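Kisdale Tools > Software > Control and planning > Zesura

Zesura grasp planner and arm controller, by Indby
Single seat licence, download
In stock (it's a download)
Price: £120
Upgrade from an earlier version: see the end of the page

What the maker says

Indby describe Zesura as a complete control package for small arms: it looks at the table through one or two ordinary cameras, works out where things are, picks a place to take hold of them, plans a path and drives the servos. Indby's leaflet uses the word "effortless" and says it copes with "any everyday object". We sell it, and we think it's worth the money for a certain sort of buyer, but we would not have written either of those things.

What you get

Zesura comes in four parts, which can be run together or on their own.

Look. Finds objects on a flat surface and guesses their outline and which way they point. It needs a camera fixed above the table or on the arm, and does better with both.

Plan. Takes an outline from Look, or from your own code, and suggests grips in order of preference. It then works out a path that should keep the arm from hitting the table, itself, or any box you have told it about.

Drive. Sends positions to the servos and reads them back where the servo can report. Has speed limits per joint, a soft stop, and a load limit for the gripper.

Log. Records camera pictures, joint positions and the planner's choices against one clock. This is the dullest part of the package and the one we would miss most. If a grip goes wrong you can step back to the moment it was chosen and see what the planner believed at the time.

There is a desktop window with sliders and a live view, and a plain Python interface behind it. The window is fine for setting up. Anything you want to do twice should be done in Python.

Who it suits

People with a printed or kit arm on hobby or bus servos, five or six joints, a two-finger gripper, and a fair amount of patience. Teaching labs. Anyone who has written their own grasp code once and doesn't want to again.

It doesn't suit anyone hoping to leave it running in an empty room. It isn't a safety system and the soft stop is only software. Fit a real switch to the power supply. Indby say so too, on page 14 of the manual, where it could be missed.

What it claims, and what we make of it

"Sees any object." It sees objects that look different from the table. Matt blocks, mugs, fruit, tins and boxes are found quickly and the outlines are tidy. Clear plastic is another matter. With an empty drinks bottle Look is inclined to settle on the coloured bits -- the cap, the label -- and draw its outline round those, treating the rest as table. Since the planner works from the outline, a bottle can be handed over as two small objects with a gap between them. There is a setting called "join fragments" which helps if the pieces are in line and hurts if two things are lying close together. We leave it off for clutter and on for single items.

Taking the cap off makes the job harder, as you would expect. If all Look has to go on is a thin ring of colour, it may report something ring-shaped and suggest a grip far too narrow. The minimum object length setting can throw such answers out. It throws out real small objects as well, so don't set it and forget it.

"Plans around obstacles." Yes, if you have drawn them in. An open tray has to be entered as four walls and a floor. Enter it as a solid block and the planner will refuse to reach inside, correctly by its own lights, and the message it gives ("no feasible path") doesn't say which obstacle was to blame. Indby have promised a better message. They promised it in January as well.

"Works with any arm." Works with any arm you can describe accurately. You supply the joint lengths, limits and zero positions in a text file. Printed parts flex, hobby servos have slack in them, and the file knows nothing of either. Expect the fingertips to arrive a little off from where the live view says they are, and further off when the arm is stretched out. The calibration routine takes out a good part of this. It doesn't take out the part that changes from one reach to the next.

"Learns from your corrections." We are unconvinced. You can drag a suggested grip to a better spot and Zesura will remember it for objects of a similar outline. That's a lookup table with a pleasant name. It's useful, and we use it, but moving the camera means starting again.

Compared with Sakalauskas

We are asked this most weeks. Sakalauskas is the other package we stock at this level. It has the better path planner by some distance, and its collision checking is quicker. It has no camera side at all, so you bring your own. If your objects always sit in the same place, buy Sakalauskas and don't pay for vision you won't use. If they turn up anywhere on the table, Zesura will save you several weekends. The two can be joined through Python, with Look feeding the Sakalauskas planner, and one or two customers do that. We don't support it.

Setting up

Install, then run the arm check before anything else. It moves each joint by a few degrees and asks whether it went the right way. Do not skip this. A reversed shoulder joint is a quick way to break a printed bracket.

Next comes camera calibration, with the printed board. Print it at full size on stiff paper and measure it with a ruler, as many printers shrink the page without saying so. Move the board to at least a dozen positions, including the corners.

Set the table height last, by lowering the closed fingers until they just touch a sheet of paper. Wood grain is harmless to this step. It can be a nuisance to Look, which sometimes takes strong grain for an edge; raise the edge threshold a notch or two, or put down a plain cloth and be done with it.

Lighting matters more than the choice of camera. Bright streaks on glossy plastic get read as gaps. Two soft lamps either side are better than one strong one overhead.

Requirements

Windows or Linux, 64-bit
8 GB of memory; it will start with less and you will regret it
A graphics card is optional. Look is slower without one -- close to a second for each picture on our shop laptop
One or two USB cameras
Servo board with a USB serial connection (list of tested boards in the manual)
Python, if you want the scripting side

Control rate is given by Indby as 200 updates a second. That's the rate at which Drive sends commands. Plenty of hobby servos won't answer anywhere near as fast, and the figure makes no difference to how well the arm picks things up.

Log files grow quickly. Long sessions with both cameras on will fill a small disk, and Log stops without much fuss when that happens. Keep an eye on it.

Licence and updates

One seat, one machine at a time, moved by signing out on the old one. Updates are included for a year. After that the version you have goes on working. A classroom licence is £300 and covers one room; Indby's definition of a room is generous.

Refunds within 14 days if it won't run with your hardware. We don't refund because it dropped something.

Owners of the previous version pay half. Send us your old order number first, as the discount can't be added afterwards.

Work on the table

Empty drinks bottles, for the reasons given further up.

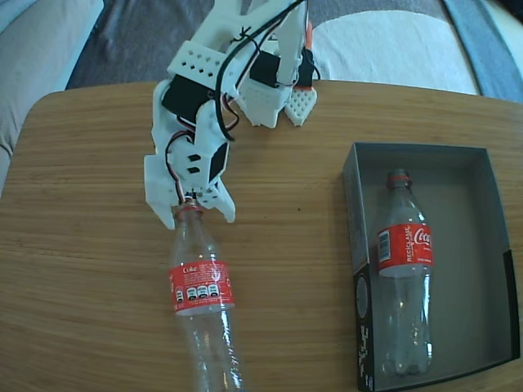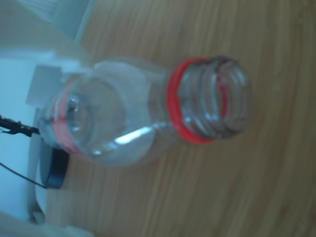
Clear plastic on a light wooden tabletop.

Customer comments

A buyer of the classroom licence writes: I think you are too hard on the corrections feature and too soft on Look. We fixed our camera to the wall bracket and haven't moved it, so the remembered grips have stayed good and the students like being able to fix a bad one by hand. Look is what costs us time. "Join fragments" ought to be a setting for each object type, as having it on or off for the whole table makes no sense if you are sorting a mixed box. I've asked Indby and was told it's on the list. I would also like the log to shout when the disk is full. We lost most of an afternoon's runs that way.

Page checked Mon 30 March. Prices include VAT.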